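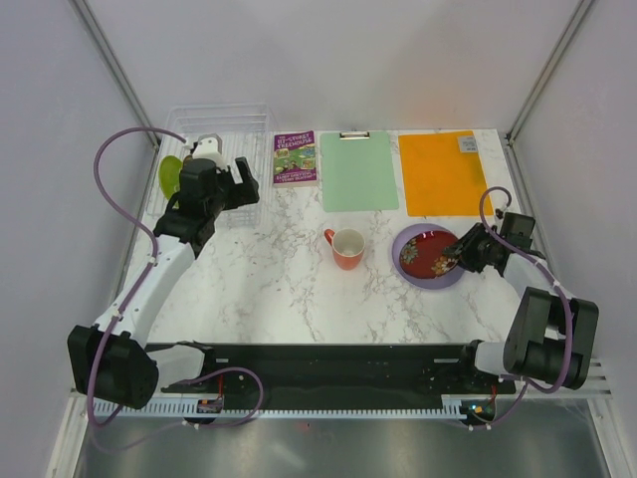 I Left the Big Network for a Small One and Now I Know Too Much About Gutters

Home | About | Archive | Contact

Search this blog... Go

Aug 1, 2025

Back in March I closed the account where I had 532 friends, most of whom I would cross a parking lot to avoid. I moved to Tremau, which is one of those small social networks that promises no ads and no algorithm. What it has in place of an algorithm is a guy in the Landholm group who posts about his gutters.

I have grown fond of the gutters. There's a downspout on the north side that has given him nothing but grief, and I check on it before I check the weather.

The sign-up took eight minutes and asked me to pick three interests from a list. I picked bread, trains and "local." Tremau decided that local meant Landholm, a town I've driven through once, and I never got around to fixing it. So I'm now well informed about their library parking situation and I have opinions on it (angled spaces, obviously).

Things I miss from the old place: birthdays. I used to look like a thoughtful person. This year I forgot my own sister's and had to send a fruit basket large enough to need two hands.

Things I don't miss: the little red number. Tremau does have notifications, but they arrive once a day in a batch, like mail, and most of them are about somebody liking a loaf I posted two weeks ago.

There's a limit of 400 characters per post unless you pay, in which case you get 2,000. I haven't paid. The gutter man has paid.

A few people have asked whether they should move too. I don't know. If you need to sell a couch, stay where you are. I listed a lamp in June and got one reply, asking if I'd thought about keeping it. I had, and I did. It's in the hallway and it looks fine there.

Recent posts
My Month on Jirnside, Where Everyone Is a Photographer
Figueiredo Changed Its App Again and I Can't Find the Mute Button
How to Leave a Group Chat Without Moving Away
Passwords I Have Forgotten, Ranked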